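Brurnora lid fault

The Brurnora lid fault was a recurring failure in the Brurnora desk-clearing robot arm, developed by the firm Indevik and tried out at its offices in Wernby. In the fault, the arm took hold of a lidded drinks cup, judged from the position of the lid that it had a firm grip on the whole, and lifted the lid. The cup stayed where it was, or, in the more serious form, travelled a short distance and then stayed somewhere else. The fault is also known as the Wernby spill, after the incident that brought it to the attention of people who had until then been happy to ignore it.

Background

Brurnora was meant to tidy office desks overnight. It consisted of a single arm with a two-fingered gripper and a small camera at the wrist, on a wheeled base. Early demonstrations used empty cups, which the arm handled very well. Indevik's sales leaflet described the machine as "ready for the working office", a place in which cups are often not empty.

The arm had no direct means of telling how heavy an object was before lifting it. It relied on Vidal, a piece of grasp-planning software written in the same building, which looked at the camera picture and chose where the fingers should close. Vidal had been trained largely on rigid household objects: tins, boxes, blocks and a great many mugs. Clear plastic gave it trouble. The walls of a transparent cup showed up poorly against a pale desk, while the lid, with its ridges and highlights, showed up well. Vidal therefore tended to treat the lid as the object and the cup as part of the furniture.

The incident

On 28/05/2021 the arm was left to clear a bank of desks without supervision, the first time this had been allowed. At the fourth desk it closed its fingers across the rim of a cup of water, raised it, and began the swing towards its tray. The lid came away partway through. The cup fell on its side next to an extension lead, which had been laid along the desk for the convenience of the robot.

The resulting short circuit tripped the supply to that half of the floor. The arm, which ran on its own battery, was not affected and carried on. It placed the lid in the tray, recorded the cup as cleared, and went on to repeat the procedure at the next desk. The log for the night shows 14 cups cleared. The tray in the morning held 14 lids.

No one was hurt. The damage came to two keyboards, a telephone and a length of carpet. The carpet was the subject of a longer correspondence than the other items put together.

Cause

Indevik's internal report named three causes, and gave most of its pages to the one that belonged to the supplier of the cups. The lids were a loose push fit, it noted, and varied from batch to batch.

The second cause was the placing of the grip. Vidal gave each possible grasp a score, and the lid, being the part it could see best, scored highest. The fingers closed just under the lid's edge, where squeezing a thin-walled cup bends it inwards and loosens the very part being held. A firmer squeeze made matters worse. As the software's response to a slipping object was to squeeze harder, a grip that began badly did not usually recover.

The third cause, dealt with in a single paragraph, was that the arm checked its success by looking at its own fingers. If something was between them, the lift was held to have worked. The cup, by then lying on the desk, was outside the part of the picture being examined. A check for change in weight had been planned and had been put off in favour of a voice that announced when the tray was full.

Testing and remedies

A test series was run in June. The arm made 1,620 lifts at an ordinary white office desk, using clear cups with and without lids and with different amounts of water. Some cups were placed close to other desk items, which had tended to draw the grip upwards in earlier work as the fingers tried to keep clear of them.

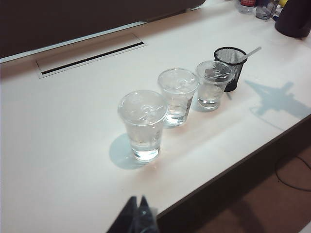
The lid came off in 200 of the lifts. Results were poorest with the fuller cups, and a nearly empty cup could often be carried the whole way by a lid that had no business holding it. This explained why the demonstrations had gone so well, and also why nothing had been learned from them.

The main remedy was a rule obliging Vidal to grip in the lower half of any upright container. A weight check was added at the start of each lift: the arm now raised the object 5 millimetres, compared the load on its joints with that expected, and set it down again if the answer seemed too light. The setting for squeezing harder was capped. Extension leads were moved to the floor, where they were driven over by the wheeled base and had to be moved again.

The lower grip brought a fault of its own. Fingers approaching at that height sometimes nudged a neighbouring cup before reaching the intended one, and the arm, having no interest in the neighbour, did not record it. A wider approach path dealt with most such cases, at the cost of making the machine a good deal slower.

Later use

Brurnora returned to unsupervised work at Wernby with the new rule in place and a drip tray fitted under the gripper. Indevik's revised leaflet listed the drip tray as a feature. The operating manual asks staff to empty their cups before leaving for the night and, if possible, to put them in the bin.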